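Kurside Hand Controllers Review: Teaching a Robot to Fold Pants from Across the Room

Posted December 2020 in Tools and Kits

I've had the Kurside controllers on my bench long enough now that the grip tape is going shiny, so I think I'm allowed an opinion. If you haven't run into them, they're a pair of handheld controllers, one for each arm, that let you drive a two-arm setup by moving your own hands. You squeeze the trigger, the fingers close. You twist your wrist, the robot twists its wrist. Everything you do gets saved as a demonstration, and later you feed a pile of those demonstrations to whatever learning code you're using and hope for the best.

I paid 700 dollars for the pair, without the base station cable, which is sold separately and which you absolutely need. That annoyed me more than it should have. The box also has two wrist straps, a charging dock and a printed guide that covers pairing and then pretty much stops.

Setup was easy enough. Pairing took me two tries because I had the left and right swapped (the L and R are molded into the plastic, black on black, good luck). After that the Patwary software found both arms by itself and walked me through a little stretch-and-point routine. I was moving things the same evening!

My project for the month is laundry, and I started with towels like everybody does. Towels are kind. They're flat, they're square, and if you miss a corner you can go back for it. Then I moved on to pants, and that's where I learned what these controllers are really like. Denim is heavy for its size and it wants to spring back open, so you end up pressing and smoothing a lot, and pressing is the one thing the Kurside doesn't tell you much about. There's a buzz in the handle when the fingers meet resistance, and it's either on or off. I wanted something in between. I spent a whole evening shoving too hard at a waistband because the buzz felt the same for a light touch as it did for a good lean.

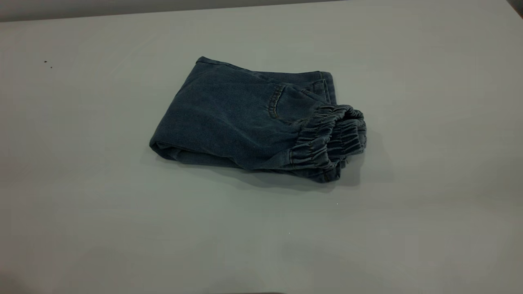

Reading time: 3 minutes

Joggers like these are my standard test pair for any fold now. The gathered cuffs make a thick, ruffly lump, so if the legs are lined up badly you see it right away at that end of the bundle. I'm not after store-shelf neatness, by the way. A compact, more or less rectangular bundle with the cuffs together at one end is fine by me, wrinkles and all. I don't iron jeans and I'm not going to ask a robot to care.

What I like best is the clutch button under the thumb. Hold it down and the arms freeze while you move your hands back somewhere comfortable, then let go and carry on. My old rig was a Tokard leader arm (a small copy of the robot arm that you push around by hand) and with that you're stuck wherever the arm is stuck. I used to finish a session with my elbow up by my ear. With the Kurside I can sit in a chair, and I got through some 60 demonstrations in one sitting before my hands complained.

The Tokard still wins on feel, though. When you move a physical leader arm you sort of know where the joints are, and with the handhelds you don't. More than once I twisted merrily away and the arm hit a joint limit and just stopped, mid fold, with a pant leg in its fingers. The software flashes a warning on the screen, but I'm looking at the pants, not at the screen. My friend Hooman Parsa borrowed the set for a weekend and came back with exactly the same gripe, plus one of his own – the trigger is stiff if you have small hands.

Battery life is okay. The right one dies first for me, probably from all the trigger work.

A word on the recordings. They save cleanly, you can trim the dead time at the start and end, and you can throw out a bad one with two clicks. Please do throw out the bad ones! I kept my early fumbles out of stubbornness, and the policy I trained on them learned to hesitate over the waistband just the way I did. Trimming and culling helped a lot more than adding extra takes. Export to the Brirnow format worked on the first go, but the time stamps came out shifted in version 3 until I turned off the smoothing option.

Would I buy them again? Yeah, for cloth I would. If your work is stacking blocks or plugging things in, I'd look hard at a leader arm first and save the money. For me it's a 7 out of 10, and it'd go up a point if they fixed that buzz. I have the thicker fingertip pads on order and I'll add a note when I've tried them on a heavier pair of jeans.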